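Tips from the Kaddale shed: getting a homemade gripper to pick up laundry

If your build has reached the stage where the fingers open and close nicely on the bench, bless you, the fun part is next! Cloth is a whole different animal from blocks and cups, and I'd start with a plain t-shirt laid out fairly flat on something smooth.

Come in low at the hem with the pads open only a little way, and close slowly. Go over every pivot first (mine loosened up after 202 grabs, and I'd blamed the pads for days). Keep the pads angled slightly inward, and if they slide off the cotton, wipe them down before you start swapping parts.
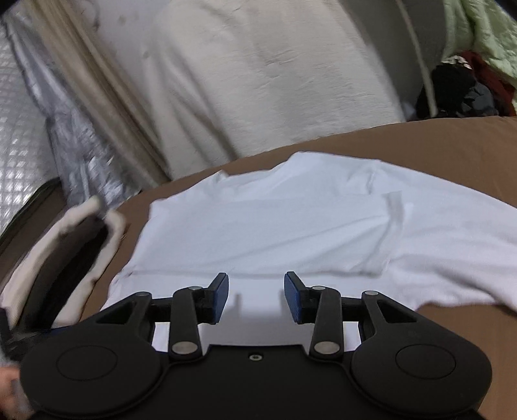

Hattar wrote in to say that a white shirt on a darker cover made the hem much easier to find, and that going in at a fold worked on 2 tries out of three where a flat edge kept slipping away.

Write your grabs down in a notebook, too. I'm at 1328 now and still flipping back to the early pages.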